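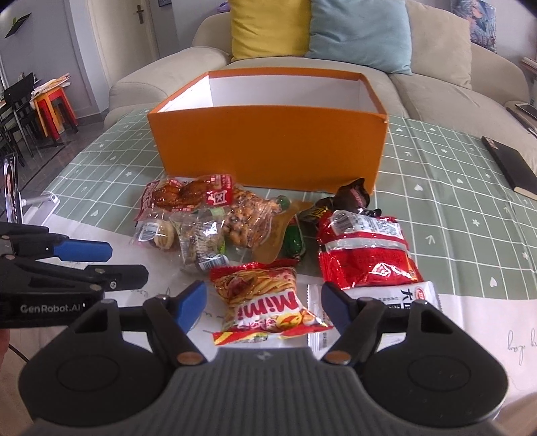

About the Oststead Open Day

Cultero is a training school for people who want to work with robots and automated equipment. We teach adults and older teenagers, many of whom arrive with no technical background. Once a year, our Oststead site opens its doors to families, employers and prospective students, who may watch the work of our courses and take part in it.

The most recent open day was held on July 8, 2025. Registration closed at 121 visitors, and a second event has been added in November for those on the waiting list.

What Visitors See

Demonstrations are given in furnished living areas as well as in the workshop. Our instructors believe that a student who has only handled test blocks on a bench is not ready for the objects of an ordinary home. Snack packets are a good place to begin. A crinkled bag changes shape when it is gripped, a glossy wrapper reflects the light, and a small packet can disappear under a larger one. Picking items from a mixed pile and placing them in an open box is among the first tasks our students learn, and it is the one visitors most often ask to try.

The tools used for this task are hand-held grippers. The person holding the gripper guides it to the item, closes the fingers and carries the item to the box. Visitors are shown how to approach a packet from above, where to place the finger pads, and how to let go without disturbing what is already inside. Most people need a few attempts before they feel comfortable.

Shahla Nikzad, head of instruction, opens each session with a short talk. "We ask our guests to work slowly," she told the July group. "A careful movement is worth more to us than a fast one, and it is much easier to learn from."

The Rana Course

The open day is built around the first unit of Rana, our introductory course. Students in Rana complete 1,272 supervised picks before moving on to the second unit, where they begin to plan tasks of their own and write instructions for other students to follow. Each pick is reviewed with an instructor - the missed ones included - and notes are kept in the student's course record.

Rana was written by Bernardo Henriques and Jawad Mengal and is revised every year. The current edition gives more time to soft and irregular packaging, at the request of employers who attended earlier open days. Gritetach, our partner in workplace training, offers placements to students who finish both units.

Attending an Open Day

Admission is free, but registration is required. Sessions are held in small groups and last one hour. Children under 12 are welcome to watch and may use the grippers with an adult beside them. Food used in the demonstrations is part of the course materials and is not for eating. Visitors with a nut allergy are asked to inform us when they register.

School groups and employers should write to Danish Mirani, visits coordinator, at the Oststead office. Please give the size of the group and any access needs. Requests for the November event are answered in the order in which they are received.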